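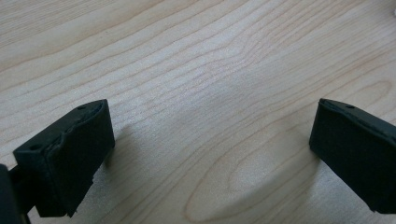
Black finger pad with a torn strip along its top rim, over a pale wooden tabletop

Rubber covering keeps lifting at the edge, what glue do you all use?

gretlurk
Posted in Repairs & Materials, Nisstead Community Help

Hi everyone! I love fixing things with rubber and foam on them, and I've got pretty good at the flat parts, but edges beat me every single time. I put new foam rubber on the arm rests of an old Saab in July, and also on a kneeling board for the garden, and both of them have started coming up along the rim. The middle is stuck like you wouldn't believe. It's only the edge that lifts, and then it frays, and then my sleeve catches it and off it goes.

I've been using contact cement from the hardware store in Lurkberg, one coat on each side, and pressing by hand. Do I need a different glue, or am I doing it wrong? And can a lifted edge be saved or should I peel the whole thing and start over? I'd much prefer not to start over on the arm rests, they were a joy to do once but I don't need to do them twice!

tackandtrim
Great project, I have a soft spot for old Saab interiors! Your glue is probably fine. What I'd look at is how long you wait before joining the pieces. Contact cement has to be dry to the touch on both sides, and edges are where people brush it on thickest, so the edge is still soft when the middle is ready. Go thin, wait for the time on the can, then do a second thin coat on the outer half inch only. Foam drinks up the first coat, especially where it's been cut.

Then press it properly. Hands won't do it on a rim. I use a little wooden wallpaper roller and go from the center out, and I go over the edge itself four times. It feels silly but wow does it make a difference.

For the lifted parts: if the foam hasn't torn through, you can save them. Lift the flap gently, rub off the old glue with your thumb or a crepe block, wipe underneath with rubbing alcohol, let it dry, and reglue. Test the alcohol somewhere hidden first if there's vinyl nearby. If the lip has gone ragged, trim it back with a fresh blade to where the material is sound. I know it hurts to cut your own work but a ragged lip will never lie flat again.

Next time round the corners a bit before you cover anything. A quick pass with 200 grit takes the sharp edge off and the foam bends over it so much more happily.

mudroom
super glue. works on everything

benchfan_nisstead
Please not super glue on an arm rest, it dries hard and you'll feel a ridge with your elbow forever (ask me how I know).

Everything tackandtrim said, plus one thing: wrap the covering over the edge and finish it underneath if you possibly can. On the kneeling board that's easy, just cut the piece an inch bigger all round, notch the corners and glue the extra to the bottom. I did this on my Greletti workshop stool two winters ago and it hasn't moved, and that stool gets sat on, stood on and kicked around the garage daily. I was so pleased I did the matching footrest the same weekend!

On the arm rests you may not have room to wrap, so check whether there's a trim strip you could tuck the edge under.

gretlurk
Oh this is wonderful, thank you! I was definitely joining them too soon, I'm terribly impatient with glue. Off to find a roller. I'll do the kneeling board first and post how the corners come out.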